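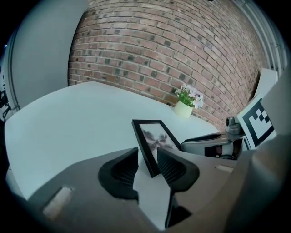

Page 8

Lelora Hand-Held Gripper Pair
For teaching pick-and-place work by hand, at the bench or at an ordinary desk

If you have ever tried to explain to a machine how you straighten a picture frame, you'll know why we went about this the long way round. The Lelora pair puts a gripper in each of your hands, and you simply do the job – pick the thing up, turn it, set it down where it belongs – while the system records how you went about it. Those recordings are what your robot cell learns from later on. We started with room tidying and display setting because that is what our first customers asked for, and we have stayed fond of it ever since.

What it changes for your people

We would like to be plain about this part, as it is the one we get the most letters about. When Suominen brought the Lelora into their furnished-rental workshop at Flurnthorpe, the staging crew were worried, and you can hardly blame them. They set out desks, frames, vases and lamps for a living, and here came a crate of equipment meant to teach all of that to an arm on a cart. Helmi Kiiskinen ran the crew then and still does, and she asked that the recordings be made by the stagers themselves, on paid time, and that anyone could stop for the day if their wrists were tired.

That turned out very well for everybody, us included! The crew now spend their mornings recording new layouts and checking what the arm has learned from the old ones, and the afternoons on the rooms that still need a person's eye. Two of them moved over to teaching full time. There is less carrying, which the older hands are glad of, and a good deal more talking about why a thing goes where it goes (Helmi says she has had to put into words habits she never knew she had). Some of the crew do miss the quieter way of working, and we would ask any manager reading this to leave room for that.

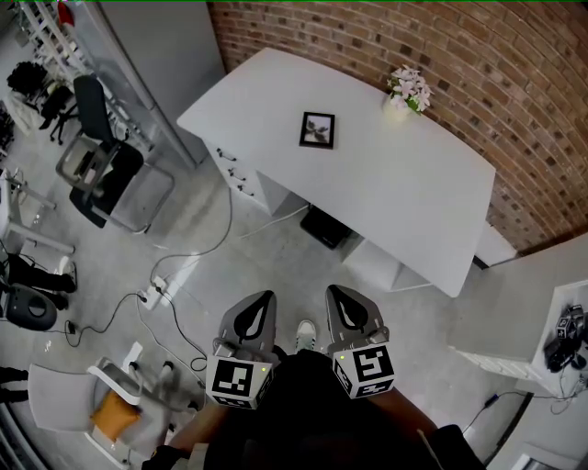 Desk setting with both grippers. Frame and flowers are on the desktop.

In the box

2 hand-held grippers with ribbed black fingers
Marker cubes for both grippers
Printed marker card for the work surface
Charging cradle and two cables
Spare finger set
Printed guide, with large type on request

Setting up

Choose a desk or table you can walk up to from the front, and give yourself a little more floor than you think you need. Run any cables along the wall where you can. Stand the marker card where it won't be knocked, take up the grippers, and spend your first session on one or two light objects. A small frame is a lovely thing to begin with, as it has a clear top and bottom and you can tell straight away if you have set it crooked. Flowers can wait until the second day.

We suggest 100 recordings of a task before you train on it. Please let more than one person make them – people reach for things differently, and it does the arm good to see that.

Support and training

Every pair comes with a training visit from our Nakcombe office, usually by Nantana Tanasarn, and she is happy to stay for questions from the floor after the managers have gone back to their desks. Spare finger sets are kept in stock. For larger orders, or if you would just like to try a pair in your own hands first, write to the Nakcombe office and ask for the loan kit.

Weight and finger-opening details are on the next page.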